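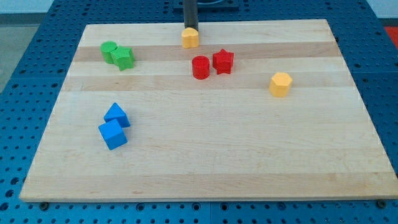 Painted wooden blocks on a board.

Toy block

Wednesday, January 25, 2023 | By Siobhán Hegarty
Print | E-mail | 288 shares | 2 comments

A toy block is a small solid shape, most often wooden, given to children to stack and to adults to step on. Plain cubes are the oldest kind. Stars, cylinders and other shapes came later, when makers noticed that parents would pay more for a thing that was harder to stack.

History

Blocks were sold in the market town of Sturness well before anyone thought to call them educational. The Mustonen workshop turned them out of furniture scraps and priced them by the sack. Its successor, Stana, added paint and a leaflet on the growing mind, and doubled the price. The leaflet ran to 40 pages. Few copies show signs of having been opened.

Color

Early sets were bare wood. Red, yellow, blue and green became the usual colors mainly because those were the paints in stock, though Stana's leaflet gives a longer explanation involving the soul.

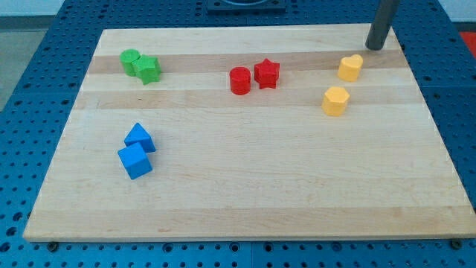 Aisling Moriarty objects that the paint story is too hard on Stana, whose first sets were sold bare in Pilach for years and only colored after shopkeepers there asked for it. The shopkeepers' letters have not been found.

Play

Children under two mostly chew blocks. Older ones build towers, and younger brothers and sisters see to the towers. Sorting by color is popular with teachers and is usually done once, with the teacher watching.

Collecting

The Pilach toy museum holds 2918 blocks, shown every May in glass cases fitted with locks.

Print | E-mail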